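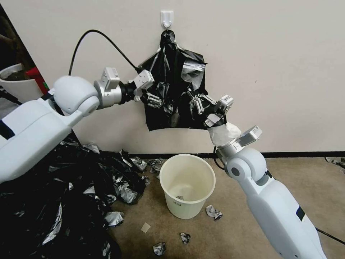 Inventories are the part of a game that players spend hours in and hardly ever talk about, so I'm giving them a whole session. Last time we did currencies and prices, and a few of you asked where all the stuff goes once it's been bought, which is a better question than the one I'd planned to start with! An inventory is a promise about storage. The game tells you what you can keep, how much of it, and how annoying it will be to get at later. A black bin bag on a stick-on wall hook is a perfectly good inventory if you squint a bit: one hook, one bag, no sorting whatsoever, and a limit set by how much the bag will take and how much the hook will stand. Plenty of games work on that model and do very well out of it. Others give you tabs, filters, coloured borders and a search box, and you still can't find your boots.

12 min read

Design and Play, Week 4: Bags, Slots and Stashes

What I want you to take away

By the end you should be able to look at any inventory screen and say which kind of limit it uses, what it wants the player to do when that limit is reached, and who benefits. Keep that last one at the back of your mind, we'll come back to it when we get to paid storage. Have your notebook open, because I'm going to ask for sketches again (ugly ones are fine, mine always are).

The four kinds of limit

I use these headings all term, so please use them in your coursework too.

Slot limits. Every item takes one space, whatever it is. A feather takes a space and so does an anvil. It's daft if you think about it for a second, but players understand it at once and it's very quick to build. The interesting bit is stacking. If arrows stack to 39 and potions stack to 4, you've told the player a good deal about what you think arrows and potions are for, and you haven't written a word of dialogue.

Weight limits. Everything has a number and you can carry up to a total. Feels more true to life, and gives you a nice slow squeeze as you get close to the top. The trouble is that it turns people into accountants. I've watched players stand at the mouth of a cave dropping spoons one at a time.

Shape limits. Items are little shapes on a grid and you have to fit them in. Some people adore this (I'm one of them) and will rearrange a suitcase for pleasure. Others find it a chore. If you use it, make rotating an item a single button press. I marked a project last year where rotating took a menu, and I still think about it.

No limit. You pick up everything. That does move the problem somewhere else, usually on to the screen, since a list with hundreds of things in it needs decent sorting or it's unusable.

Most games mix them. Slots on your person and no limit at home is very common, and so is a slot limit with one separate pouch for crafting bits.

Galanow, our running case

We're going to use Galanow again, the small trading game we've been pulling apart since October. For anyone who missed the start: you run goods between towns, you buy low and sell high, and now and then you're paid in a sealed crate whose contents you don't know until you open it. The build on the shared drive is the one to use. Please don't go off and update it, as the screens have been moved about in the newer one and your notes won't match mine.

You begin with 12 slots on your cart. The first town, Clilimden, sells cloth and salt, and both stack, so for the first stretch of play you never notice the limit at all. Then you reach Kondlow, which sells clocks. Clocks don't stack. Suddenly you've got a full cart, a mission asking for more clocks, and a shopkeeper offering to rent you a shelf.

I think that's a lovely bit of design, and I'd like you to be able to explain why. The limit was there from the first minute. The designers simply waited to let you bump into it until you'd learned how to buy and sell. Had the clocks been in Clilimden, people would have given up on the spot.

Now the shelf. In Galanow the storage shop is called Howells, and it has a branch in both towns. Things left in one branch stay in that branch. New players get this wrong all the time: they put their salt away in Clilimden, travel for ages, walk into the other Howells and go looking for it. Some of you will say that's a fault. I'd say it's a choice, and a fair one in a game about carrying things between places, but the shop needs to say so out loud the first time you use it. At the moment it's tucked away in a help page.
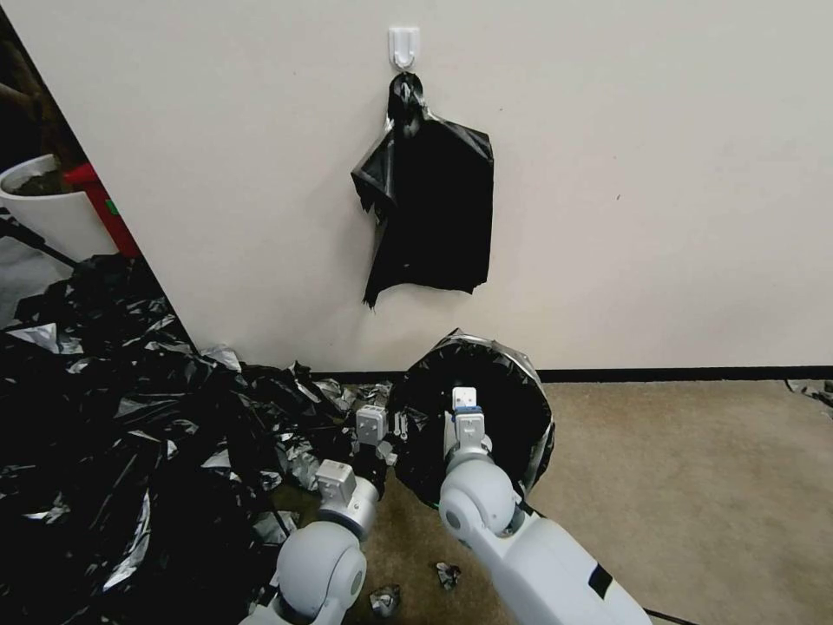

A bag on a hook: one storage point, everything in together.

Where you put the door

There's a difference between how much a store holds and how easily you can get at it, and students muddle these two up in essays every single year. I call the second one the door. A chest in your house might hold an enormous amount and have a terrible door, because the house is a long walk away. Your belt might hold 2 potions and have a superb door, because each one is a single key press.

When you're designing, try setting capacity and door separately and see what happens. A big store with a slow door is for hoarding. A small store with a fast door is for things you'll want in a panic. A big store with a fast door makes every other store in your game pointless, so be careful with it. And a small store with a slow door? I've hardly ever seen one that wasn't a mistake, though if you find a good one, bring it in, I'd love to see it.

Quick sketch for your notebook: draw two lines that cross, label one capacity and the other door, and place every store in Galanow somewhere on it. Cart, pouch, both branches of Howells. Then do it again for a game you play at home. Five minutes, no shading.

Junk and what to do with it

Every game that hands out rewards hands out rubbish too, and crates make it worse. The nature of a random crate is that most of what comes out isn't what you were hoping for. So where does it go?

You can let people sell it to a shop for next to nothing. Safe, dull, works. You can let them break it down into parts, which feels thriftier, but you've now got parts to store. You can let them trade it with one another, and then you've got a market, and all the headaches from our session on prices come trotting back in. Or you can let them throw it away. I always ask for a throw-away option, even where there's a better one, and I always ask for it to have a confirm step for anything rare. A colleague's game shipped without one and the complaints went on for weeks.
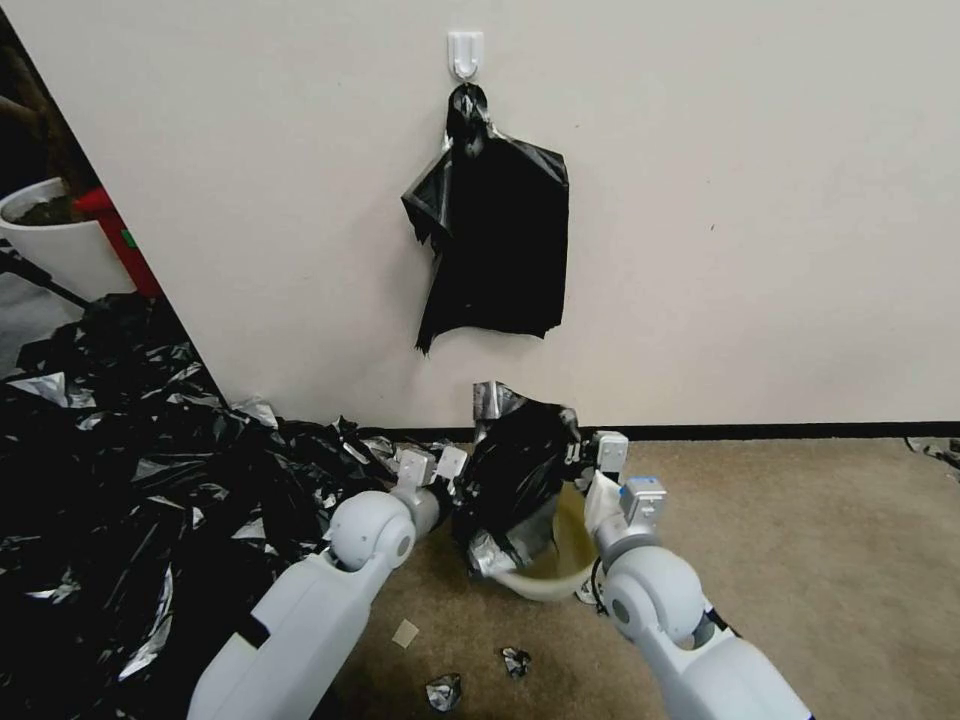 Whichever you choose, think about the moment the player has to decide. If a crate opens when the cart is full, does the item drop on the ground, wait in a mailbox, or vanish? Galanow puts it in a mailbox, and the mailbox holds 4 things, and when the mailbox is full you can't open another crate. I rather like that. It's a firm stop, it's visible, and you lose nothing by it. Compare it with games where overflow items are quietly deleted after a while, and you'll see why people take screenshots of everything.

Paid storage

Right, the bit that gets everyone cross. Lots of games give you a small bag for free and sell you a bigger one for real money. Is that fair? I don't mind where you end up in your essay as long as you get there by looking at the actual screens.

Some things to look at. Does the game tell you the free limit before you start, or do you discover it once you've got things you'd hate to lose? Does the rate at which junk arrives go up after the limit starts to bite? When the bag is full, which button is bigger, the one that sells you space or the one that helps you tidy? And is there any way to earn the space by playing, and how long does it take? Time it properly, please, with a clock. "Ages" isn't a measurement, much as I use it myself.

Galanow doesn't sell storage for real money, which makes it a handy thing to compare against.

For next time

Play as far as Kondlow and fill the cart. Write down what you threw away or sold first, and why that thing. Half a page is plenty.

Redraw the Howells screen so that a new player knows their goods stay put. You may add one sentence of text and no pop-ups.

Bring one inventory screen you can't stand, printed or on your phone. We'll swap them round and try to fix somebody else's.

Anyone still owing me the price table from last time, put it in the tray before the break, not after.

Related handouts
Currencies and Prices: Why Salt Costs What It Costs
Opening the Crate: Chance, Odds and Telling People About Them
Menus You Can Read From the Sofa
Trading Between Players, Part 2
How to Lay Out Your Coursework Folder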